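Ticket 86 – kitchen breaker keeps tripping, unit at Medina
Status: open, waiting on part
Opened by: Mirta Henríquez
Assigned: Bijan Shahbazi

Monday, Mirta: Kitchen breaker went again at breakfast. Third time since the new Rumeck panel went in. Fridge stays on, lights stay on, counter outlets dead. Reset it and it held till lunch.

Bijan: Thanks. What was running when it tripped? Anything plugged in on the other side of the wall? Please don't keep resetting it more than once a day.

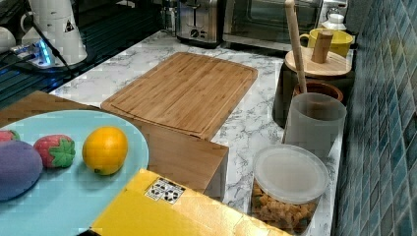

Page 2

Mirta: Kettle and toaster the first two times. Last time only the kettle, I'm pretty sure. Other side of the wall is the hallway, theres a vacuum charger there but it was off.

Bijan: OK. Kettle plus toaster could be about 3,000 watts on one circuit, too much, so those two trips make sense. Kettle alone should not do it. Came by, pulled the cover on the panel. Neutral screw was loose, maybe half a turn. Tightened. Left it. 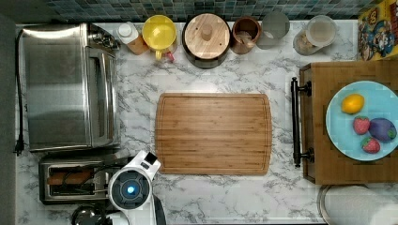

Held two days, then tripped again at 6 am with nothing in use. So not overload. Swapped positions with the bedroom breaker to see if the problem moves. Emanuel Ene to check the bedroom side since he has the key.

Emanuel: Bedroom tripped overnight. Kitchen fine. Lamp and phone charger only.

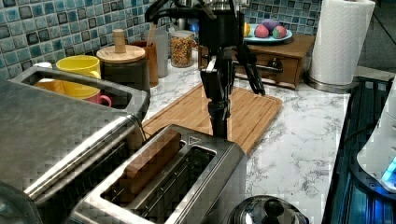
Bijan: So the trouble followed the breaker, not the wiring. Ordering a new one from Andilen. Until it's in, kettle goes on the dining room outlet please, and never on with the toaster. Mirta, the spot where the bamboo cutting board is lying at an angle would be the easy place for the kettle but leave it off that counter for now. Oldřich asked if we can just fit a plain breaker for the week – no, not doing that.

Mirta: Fine by me. Do I need to be home?

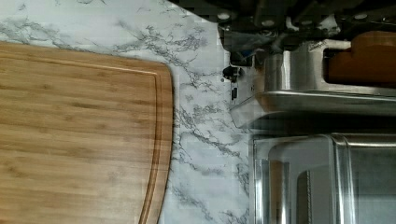 Bijan: Yes for the swap, power will be off 20 mins or so. Andilen says part is backordered, trying Plimach instead. Sombat Nuchit is covering for me if it lands while I'm out, he has the notes. He'll call frist.

Sombat: Plimach has it, pickup tomorrow. Leaving ticket open until it's run a full week on the new one.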